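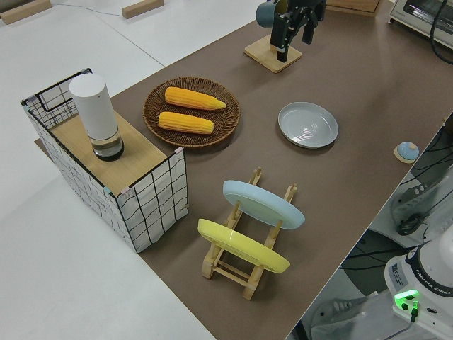

Mug duty at the shared shop, Jaltus end of the bench.

5 Jan 2021

Back at the workshop after the holidays, with a head cold and a fresh copy of the Trulden scripts, which I had promised myself I would finish in October. Spent the first 20 minutes hunting for the hex key. It was in my coat. The Flinix people next door have started locking up their good screwdrivers, and I choose not to take that personally.

The job is still mugs. I have written 263 lines to pick up a thing I can pick up while asleep, and the corn is only there so the table looks like somebody's kitchen. I bought dinner on the way in and ate it standing up by the power strip, which felt less like a kitchen.

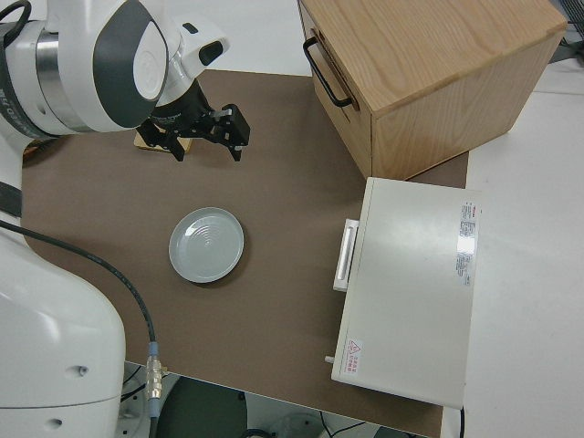 My grip settings are a mess. I have one set of numbers for mugs, one for plates, and one from before Sutcliffe moved the bench that I'm scared to delete. The little flat block is the worst of the lot, lying so low on the mat that the fingers have to come down almost to the surface to get around it, and I set the height limit at a timid moment. Dropped the approach speed to 400 in the config and wrote the old value, 920, on my hand.

Must copy it somewhere better before I wash up. Also need cable ties and cough drops.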